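Re: [tendeo-owners] rough idle when warm

On Tuesday, the list member at Cerkmont wrote:
> Mine starts fine cold, then hunts up and down at every red light
> once the needle is up to normal. No warning light. I've already done
> plugs and the air filter. Is it worth pulling the throttle body, or
> am I looking at a new idle valve?

Pull the throttle body first! Mine did exactly this last August and I very nearly bought a valve I didn't need (the Galanis one was 40 dollars plus shipping, so not ruinous, but still). It was just filthy in there. Two bolts at the bottom are a pain to reach, and if your hose clamps are the old spring kind, have a good pair of pliers handy, because they fight back.

Use proper throttle body cleaner and an old soft rag, and don't go poking at the plate with a screwdriver like I did the first time. I let everything dry for 15 minutes, put it back together with a new gasket, and then drove out to Temulholm and back with the radio off so I could listen to it. Smooth as anything at every light. That was 1,253 miles ago and it hasn't hunted since.

Pictures from this end, small blue jeans on the green table:

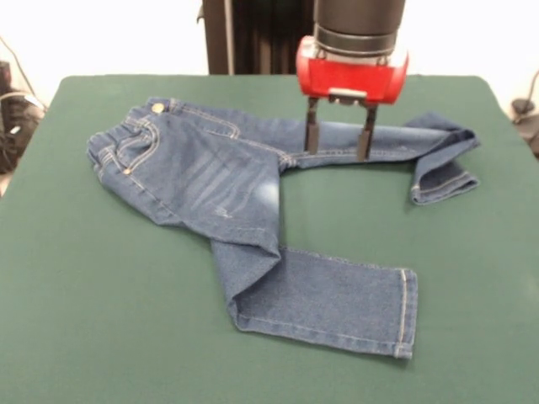
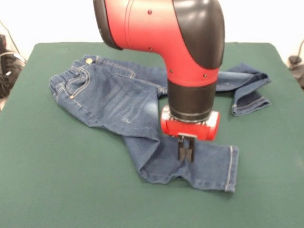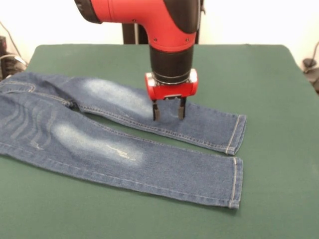

Somebody at Cerkmont wrote back to me off list and said I could pass this on: he had the same hunting idle, cleaned everything twice, and it came back within a week both times. In the end it was a split in the little vacuum hose behind the intake, on the underside where you can't see it without a mirror. He says to squeeze every hose along its whole length while the engine is idling and listen for the note to change.

So I'd do that before you take anything apart, it only costs you a few minutes. Watch your sleeves around the belt, and keep your hands off the exhaust side, it gets very hot very fast. If a hose feels crunchy or goes flat and stays flat, replace it anyway. I bought mine by the foot at the parts counter and cut it to length, much cheaper than the molded ones, though the tight bend near the firewall really does need the molded piece or it'll kink on you.

Does yours have the round connector on the idle valve or the flat one? The gasket is different between the two and I've got a spare of the round type sitting in the garage if you want it.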